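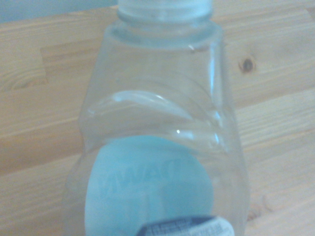
Last edited 4/28/26, rev. 3

Rinse water again. Momar still claims their descaler clears the kettle line in 21 minutes. I don't buy it. Ran the Carkcombe tap water through at their dose, 300 ml, and the scale on the test strip looked the same to me before and after. The Dedell meter read lower, but that meter drifts and I wouldn't hang a result on it.

Kabbaj sheet says roughly 1000 ppm going in. No method given, so who knows.

Empty clear plastic bottles are fine for samples, label them first please.

To do: blank with plain water, new strips, repeat in May if the price hasn't gone up.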